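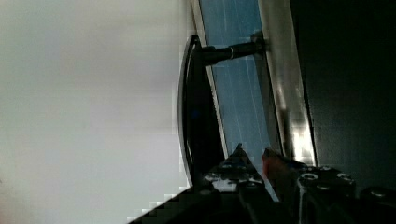
**Zitel 2 learns to pull a door the way the door wants to go**

Neltenham -- The robotics software team at Clolix has released the second version of Zitel, its planner for doors, drawers and lids, and the big news is how little it needs to be told. The first version wanted a measured model of every door before the arm could move. You typed in the hinge position, the swing radius and the handle height, and if the hinge was off by a finger's width the arm fought the door until the safety stop kicked in. Zitel 2 starts with a guess and fixes it on the move.

The trick is in the first few degrees of the pull. The arm takes hold of the handle, tugs gently, and watches both the wrist camera and the force readings at the gripper. From those the planner works out where the hinge must be, then redraws the rest of the path. It repeats that 200 times a second until the door is open. Curved handles used to be a real headache, as a grip that feels square at the start can slide along the bow halfway through the swing. The new release treats that slide as something to track, so the fingers can follow it and the arm keeps going!

Glass gave the perception side plenty of work too. Depth readings on a see-through or shiny panel are patchy at best, and the old code would happily plan a path through one. Zitel 2 looks for the solid edges and the handle first and treats everything between them as a wall, whatever the depth map says.

The team ran 1115 pulls on 70 different doors before the release. Of those, 116 ended in a stop, most of them on doors with strong self-closing springs. Those are still the weak spot, and the release notes say so plainly. A fix is planned for August.

Also new is a replay tool called Olteanu, and it may end up being the part people use most. It lines up the camera view, the force plot and the planner's hinge guess on one timeline, so you can scrub back to the moment a pull went wrong -- and then change a setting and rerun the plan from that point without touching the robot. Anyone who has spent an evening reading force logs line by line will want to try it.

Settings files from the first version still load, though the old hinge values are now used only as a starting guess.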